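Spending the robot money slowly

4th April

I've been promising to write up how I'm budgeting for the little sorting cell in my workshop, and a couple of you have asked (very politely, I should add, considering how long I've left it). So I've made a pot of tea and dug out the notebook, and I'm going to try to set the whole thing down in one go, including the parts where I dithered.

If you're new, I run a small repair and refurbishing business out of a unit in Mikthorpe. Much of my day goes to picking small parts off a bench and putting them into trays, and then picking them out of the trays again. It's gentle work and I rather like it with the radio on, but my wrists like it less every winter. Back in October I decided I would set aside a bit of money every month toward an arm that could do the dull half of it, and I've stuck to that, more or less, apart from the month the van needed tires.

The first quote I got was from Drundier, and it was a lovely thick document with a lovely thick number at the bottom. They wanted to sell me everything at once - arm, gripper, stand, guarding, a control box, two days of setup and a service plan. I don't blame them for it, and the person on the phone could not have been kinder. But I sat at the kitchen table with that quote for a whole evening and couldn't tell which lines I needed and which lines were there because a bigger shop would need them. I had no way of judging. I'd never even watched a gripper go after the sort of part I handle.

So the plan changed, and I spent nothing on hardware at all for a while. I got myself a simulation package called Văn instead. I pay a small license for it and it runs on the desktop I already had, though the fan does complain. You build a simple version of your job, give the gripper something to pick up and somewhere to put it, and try things out for as long as your patience lasts. 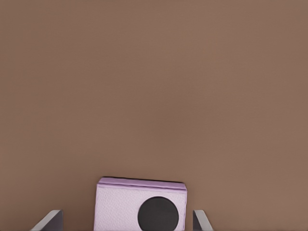 What I had not expected was how much of my shopping list would get rewritten by this. I had been fretting over the arm, you see, reading about reach and payload late into the night, and I'd given hardly any thought to the fingers. The fingers were one line in the quote. Now I think they deserve their own page. How wide they open, how long they are, what shape the tips are, whether they leave you any room on either side of the part when you come in a little crooked (and you will come in a little crooked, I promise you). I went back and asked Drundier what the opening was on the gripper they'd quoted, and then I asked Odix the same thing, and it was the first conversation in this whole business where I felt I knew what I was talking about.

Odix, by the way, will sell you the pieces separately, and that suits me much better. It does mean more work for me in matching things up, and I've had to get used to reading mounting drawings, but I can buy in the order I choose and stop if the money runs short.

For those of you who like figures, the way I've split it is pretty plain. I've put $1000 aside for the gripper, a spare set of fingers and the mounting bits. Another $400 is for trays, fixtures and a decent solid stand, and I would beg you not to skip that line in your own budget! I very nearly did. Trays sound like something you can pick up with the groceries, and maybe you can, but the height of the rim matters, and so does how the sides slope, and so does having more than one of them so you can swap a full one out without stopping everything. I've penciled in 4 of the same kind. Buy them all together if you can, as I've been caught before by a supplier changing the mold between one order and the next.

The arm itself is a separate pot, and it's the big one, and I'm not going to print that number while I'm still haggling over it. I'm looking at used ones as well as new. If any of you have bought a used arm and lived with it for a year or more, please write to me, I'd love to hear how you got on with spares.
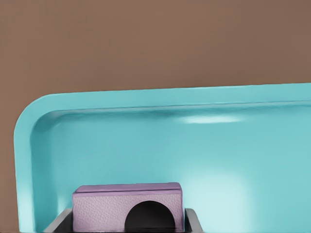 Block in the gripper at the turquoise tray, simulated in Văn.

There are still some lines I can't fill in. Guarding is one. I've had different advice from each person I've asked, and I think I need somebody to come and stand in the unit and look at where the door is. Power is another - the outlets are all along the wrong wall, and I don't know yet what it costs to have one moved. And I've left my own time out of the sums completely, which my sister tells me is cheating. She's probably right. Evenings count for something, even the pleasant ones.

I've also been going back and forth on a service plan. With Drundier it comes in the bundle, and with Odix you pay by the visit. For a shop my size I lean toward paying by the visit and keeping a bit in reserve, but ask me again after the first breakdown.

Next on the list is to get the gripper quote from Odix in writing, with the finger lengths on it this time, and to measure the bench again now that I've moved the vise. I'll put up the updated list once I have both of those.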